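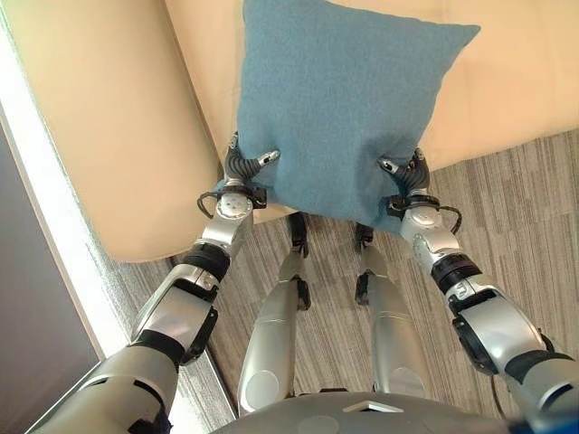 Chapter 2. Chores: Are We There Yet?

Short answer — not quite. Picking up one cushion takes grip, balance, and some idea of where it belongs. You do it without looking. Machines dont.

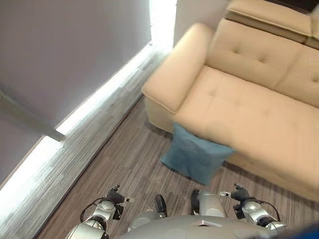

Soft things are the hard part. They sag, they fold, they hide seams. A box on a shop floor keeps its shape, so factory work came first. Homes later, maybe. Czarnecka's survey listed 23 household tasks — keep it handy, we come back to it alot.

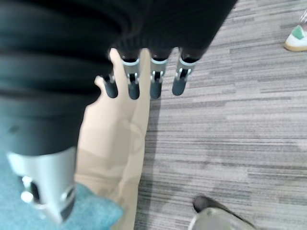 Fig. 2.3 Four fingers over carpet.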